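Questions about marble worktops

Manar Stone, workshop in Rirneck. Last updated August 20, 2019

We receive many of the same questions by telephone, so we have written the answers on one page. If your question is missing, please write to us or call extension 2215.

Is marble a good choice for a kitchen?

It can be, if you accept that it will change. Marble is softer than granite and it reacts with acid. After a few years of cooking you will see dull spots and fine scratches. Some customers like this very much and some are unhappy from the first spot. We ask you to think about which kind of person you are before you order.

What is the difference between a stain and an etch?

A stain is a colour that has gone into the stone, for example from oil, coffee or red wine. An etch is a place where acid has eaten the polish, and it looks like a pale, dull mark. Sealing helps against stains. It does not help against etches, and no sealer that we know of will do this.

How often must I seal it?

For most kitchens we advise 2 times a year in the first year, and after this once a year. To test, put a spoon of water on the stone and wait for a quarter of an hour. If the place under the water has become darker, it is time to seal again. Let the stone dry fully first, best overnight.

Can I put a hot pan on the marble?

Please do not. The stone itself can bear a lot of heat, but a sudden change of temperature can open small cracks, and the sealer may turn yellow. Use a trivet of cork, wood or felt. Be careful with metal trivets that have no rubber feet, they scratch.

White marble with light veining, with a round cork trivet in one view and a black frying pan in the other:
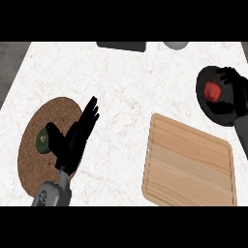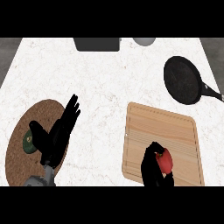
Which finish do you recommend, polished or honed?

Honed is matt and it hides etches better. Polished shows the veins more strongly and is a little easier to wipe. For kitchens we sell more honed, for bathrooms more polished. The price is the same for both.

What can I clean it with?

Warm water and a few drops of washing-up liquid are enough for every day. Wipe with clear water after, and then dry with a soft cloth. Do not use vinegar, lemon, limescale remover, bleach or scouring powder. If you are not sure about a product, look for the words "suitable for natural stone" on the label.

I have an oil stain already. What can I do?

Mix baking soda with water to a thick paste, put it on the stain and cover it with kitchen film. Leave it for 2 days, then take off the film and let the paste dry before you wipe it away. An old stain may need the treatment again.

Can I choose my own slab?

Yes, and we prefer it. The slabs stand in our yard in Rirneck, and there is a second selection at our partner Maldonado. Veins are never the same as on a small sample - please do not order from the sample only. We can hold a slab for you for 2 weeks without payment.

Do you also deliver to Sovov?

Yes. Deliveries to Sovov go together with the fitting, so there is no separate charge for transport. In January the yard is closed for stocktaking and we do not fit, but we answer letters and e-mails as usual.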